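4 结果与讨论

本节按访谈和记录表两类材料分别报告，再把两者放在一起讨论。研究对象是 Skelena 联赛中的八家业余板球俱乐部，材料覆盖两个赛季。前文已经说明，本研究关心的是青少年快速投球手的投球量在俱乐部一级是怎样被记下来、又怎样被用来决定一名球员当天能不能继续投球的。投球量与腰椎应力性损伤的关系不在本文讨论范围内，文中引用的各种限额也只作为规定来处理，不评价其医学依据。

4.1 记录表的完整程度

比赛日的投球量在所有俱乐部都有记录，原因很简单：记分本身就包含每一轮的投球手姓名和有效投球数，教练只要抄下来即可。问题出在宽球和无效球上。记分员会在记分簿里标出这些球，但抄到个人负荷表时，多数俱乐部只抄轮数，再乘以每轮的标准球数。对控制较好的投球手，这样得出的数字与实际投球数差别不大；对刚开始打成年队的年轻球员，一轮里多投几个球很平常，累积下来就成了表上看不见的负荷。

训练日的情况要差得多。网内训练时，投球手往往轮流上前，几个人共用一条助跑道，谁投了多少球要靠自己记。受访球员普遍承认，他们在训练结束后报给教练的是一个整数，而且这个整数通常就是训练前安排的数目。换句话说，训练记录反映的是计划，至于计划是否被执行，表上看不出来。我们在翻阅记录时注意到，同一名球员连续几周的训练投球量完全相同，这种情形在每家俱乐部都能找到。

热身投球几乎没有人记。教练的理由是热身时强度低，不应与比赛投球等同看待。这个理由有一定道理，但热身的长短差别很大。有的球员只在边线外投几个短距离球，有的球员会用完整助跑投到出汗为止。后一种情况如果不计入，周负荷就会被低估，而且被低估的恰恰是那些训练态度最积极的人。

学校和俱乐部之间的记录也没有打通。一名球员周中代表学校出场，周末代表俱乐部出场，两边各有一张表，两张表上的数字都合乎规定，加起来却可能不合。俱乐部教练一般知道手下哪些人在学校队打球，但对学校比赛里投了多少轮，只能去问球员本人或家长。问到的答案有时很准，有时只是一句“投得不多”。

这一点在郡级选拔队的球员身上更为突出。选拔队有自己的教练和表格，训练日安排在俱乐部休息的日子。对俱乐部来说是休息日，对球员来说却是一周里强度最高的一天。两位受访教练都讲到过同样的事：周六上午看到球员跑动发沉，问过才知道前两天刚参加完选拔队的网内训练。

4.2 记录方式的差别

八家俱乐部使用的工具大致分为纸表、共用电子表格和专门的记录软件。纸表仍然最常见，一般夹在更衣室门后的夹板上，由队长或者当天不上场的球员填写。纸表的好处是随手可写，赛后围在一起喝茶时就能补齐；缺点是过了赛季很难再找到。我们向俱乐部索取往季材料时，有几家只能拿出后半季的表，前半季的表在更换夹板时一并扔掉了。

使用电子表格的俱乐部保存情况好得多，但填写的时间普遍滞后。从文件的修改记录看，不少条目是在一周甚至更久之后成批录入的。成批录入的数字整齐，缺项也少，可是录入者凭记忆补填的成分有多大无从判断。分析时我们没有剔除这些条目，只是在编码时另作标记。

Bonsu 俱乐部在第二个赛季改用 Skastico，这是一套在手机上填写的负荷记录软件，球员自己输入投球数和主观疲劳程度，教练可以看到汇总曲线。启用初期填写率很高，到赛季中段明显回落，赛季末只剩下少数球员还在坚持。该俱乐部的青少年协调人 Tamsin Kowalczyk 在访谈中谈到，球员并不反感填写，真正的困难是没有人根据填写的内容做出回应。她的原话是：“他们填了几个星期，发现填不填都照样上场，就不填了。”

这句话在编码时被归入“反馈缺失”一类。类似的说法也出现在使用纸表的俱乐部，只是措辞不同。有球员说，教练从来没有看过夹板上的数字。也有球员说，教练看是看的，但只在他喊累的时候才去翻。记录与决定之间的联系松散，这在三种工具下都存在，因此很难把填写率低归咎于某一种工具。

从抽取的记录表来看，进入分析的材料最多500份，其中包括同一名球员在不同周次的表。表格版式不统一，有的按日，有的按场，有的把训练和比赛写在一栏里。凡是无法分清训练与比赛的表，只用于判断记录是否存在，不用于讨论投球量。

4.3 限额在比赛中如何被执行

联赛对各年龄组的单次连续投球轮数和全天总轮数都有规定，裁判在赛前会与双方队长核对名单。单次连续轮数的限额执行得比较严格，裁判和对方队长都盯着，超出一轮马上有人提出。全天总轮数也基本得到遵守，偶尔有疏漏，多半出在下雨中断、比赛缩短之后，限额应当按比例调整，而双方对怎样调整各有说法。

比较复杂的是限额之内的决定。规定只给出上限，至于一名球员在上限以内应当投多少，由队长临场判断。访谈中，队长谈到的依据主要有比分形势、场地情况、另一端的投球手是谁，以及这名球员上一轮投得好不好。前一周的投球量很少被提到。被追问时，队长们大多表示知道应该考虑，但比赛当中顾不上，而且手边也没有数字。

Otis Dunleavy 在两个赛季里都担任二队队长，他对这个问题的描述最为具体。二队里青少年和年长球员混编，可用的快速投球手经常不足。遇到对方开局组合站稳的时候，他会让年轻投球手一直投到限额为止，然后换上慢速投球手拖时间，等休息时间够了再换回来。他认为这样做完全合乎规定。他也提到，如果当天早上有人告诉他某名球员这一周已经投了很多，他会换一种用法，可是比赛日早上他通常在收场地费、找第十一个人，或者在路边等一辆迟到的车。

这段叙述说明，负荷信息能不能起作用，与它在什么时候、由谁交到队长手里有很大关系。记录表放在俱乐部，队长在客场；电子表格在青少年协调人的电脑里，队长没有权限；软件里的曲线教练看得到，而教练周六并不随二队出行。信息停在了一个不参与当天决定的人手里。

有一家俱乐部采用了简便的做法。青少年协调人在周五晚上给各队队长发一条短信，只写姓名和一个字，“可”“少”或“停”。队长们对这条短信评价很好，认为比任何表格都管用。协调人自己则有些顾虑，觉得一个字承担的责任太大，万一写了“可”而球员受了伤，家长会来找他。这种做法在第二个赛季中断过几周，恢复之后改为写上本周已投的数目，由队长自己判断，队长们的评价反而下降。

4.4 场地与天气的影响

原先的研究设计没有把场地列为变量，但访谈中反复有人提起。Skolano 球场的投球区在雨后排水慢，落脚处容易松软，投球手会不自觉地缩短助跑、改变落脚角度。在这样的场地上，同样的投球数对身体的负担与在硬场地上不同，球员自己感觉得到，表上却没有地方可填。有几名球员在备注栏里写了“地软”“滑”一类的字样，绝大多数备注栏是空的。

天气还以另一种方式影响负荷。四月的比赛经常因雨取消，投球手连续几周没有比赛，训练也改到室内。室内场地的助跑道短，地面硬，许多球员只能用半程助跑。等到天气转好，赛程又密集起来，周末连打两天，周中再补一场延期的杯赛。对这些球员来说，从几乎没有全速投球到连续全速投球之间没有过渡。记录表显示，投球量上升最急的几周都集中在赛季前段，各俱乐部的模式相当一致。

教练对此并非没有察觉。多数受访者能准确说出自己俱乐部哪几周赛程最紧，也知道那几周年轻投球手最容易喊背疼。可供选择的办法却不多。延期比赛的日期由双方俱乐部协商，能用的晚上就那么几个，场地还要与足球队和少年组训练错开。有教练提出，杯赛补赛时可以不让当周末已经上场的青少年投球，但在人手不足的低级别队伍里很难做到。

室内训练期间的记录尤其薄弱。冬季训练多半租用学校体育馆，时间按小时计，教练希望每个人都能轮到，安排紧凑，没有人停下来记数。有两家俱乐部干脆把冬季训练排除在负荷记录之外，开春之后从零开始记。按照这种记法，赛季第一周的任何投球量都会显得是突然增加，与冬季停训的球员无法区分。

4.5 家长与球员的看法

家长访谈的对象较少，结果只作参考。家长对限额的存在大都知道，对具体数字则不太清楚。他们更关心自己的孩子有没有机会投球。几位家长表示，如果教练以负荷为由让孩子休息，他们愿意接受，但希望教练提前说明，不要到了球场才通知。也有家长怀疑“负荷管理”只是不让孩子上场的托辞，这类怀疑多出现在同一年龄组里投球手较多的俱乐部。

球员的态度与所在队伍有关。在少年组比赛中，投球轮数本来就分得比较平均，球员很少抱怨投得太多。到了成年队，年轻球员把每一次出场投球都看作证明自己的机会，即使感到疲劳也不愿意说。一名球员讲到，他在小腿发紧的情况下投完了限额内的全部轮数，因为那是他第一次代表一队出场。主观疲劳评分在这种情境下可信度有限。我们把同一名球员的评分与教练的观察作了对照，凡是刚刚升入高一级队伍的球员，自评都偏轻松。

还有一类情况不容易归入上述任何一项，即球员在俱乐部之外自发的练习。许多人会在家门口或公园里对着墙投球，与兄弟姐妹或同学一起练，一练就是一个下午。这部分投球没有人要求，也没有人知道，球员自己也不认为那算训练。访谈员问到“这周还有没有在别处投过球”时，不少人先回答没有，聊了一会儿才想起来。今后的记录表如果要把这部分包括进来，提问的方式需要重新设计，直接问数字恐怕得不到有用的答案。

4.6 讨论

把以上几部分合在一起看，俱乐部一级的投球负荷管理存在两处断点。一处在记录环节，比赛之外的投球大量缺失，学校、选拔队和俱乐部三方的数字没有合并。另一处在使用环节，已有的数字没有在需要时到达做决定的人手里。以往的研究较多关注前一处，提出的建议也集中在改进工具上，例如统一表格、推广软件、引入可穿戴设备。从本研究的材料看，工具更换之后，如果使用环节没有变化，填写率很快就会回到原来的水平。

使用环节的改进成本并不高。周五晚上的短信不需要任何设备，也不要求数字十分精确。它的弱点在于依赖一个人的判断和勤勉，这个人一旦出门度假或者退出，做法就随之中断。怎样把它变成俱乐部的固定安排，而又不让协调人独自承担责任，值得进一步研究。一种可能是由队长和协调人在每周选人时共同商定，选人会本来就要开，增加一项议题不会占用很多时间。选人会往往开得仓促，议题多了容易流于形式，对此我们没有材料可以评估。

关于限额本身，受访者意见不一。部分队长认为现行限额过于复杂，不同年龄组、不同赛制各有一套数字，赛前核对费时。部分教练则认为限额过于简单，只管当天，不管一周。两种意见看似相反，所指的其实是不同的事情，前者针对规则的表述，后者针对规则的范围。如果联赛考虑增加周限额，就需要有人负责合并各方数字，而这项工作目前在任何一家俱乐部都没有人承担。

宽球和无效球的处理相对容易改进。只要在抄录时改抄实际投球数，不再以轮数推算，误差就会小得多。使用电子记分的比赛可以直接导出这一项，使用纸质记分簿的比赛则要请记分员在赛后多写一列。受访的记分员大都表示愿意，有一位提出，最好先把个人负荷表的格子画大一些。

本研究的材料来自同一个联赛，俱乐部之间距离较近，场地和气候条件相似，结论能否推广到其他地区还需要检验。进入分析的比赛共100场，其中青少年投球手出场的场次在各俱乐部之间分布不均，规模较大的俱乐部所占比重偏高。女子队和混合队的材料不足，没有单独分析。访谈由熟悉联赛的人员进行，受访者可能因此更愿意谈细节，也可能因此回避对个别教练的批评。全部访谈材料的编码核对于2021年12月10日完成，此后没有再补充新的材料。

图1 浅色木台面上的灰色敞口箱
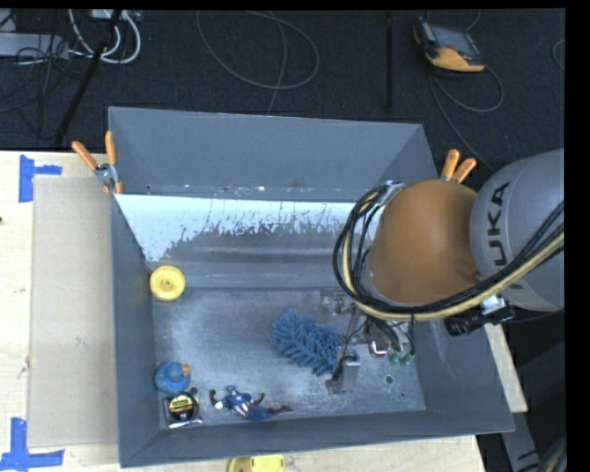

5 后续工作

下一步拟在愿意参加的俱乐部中试行由选人会商定每周投球安排的做法，并与学校方面协商共用一张周记录表。表格中将增加场地状况和自发练习两栏，提问措辞先在少年组试用，再推广到成年队。冬季室内训练的记录从下一个休赛期开始，助跑长度与投球数一并填写。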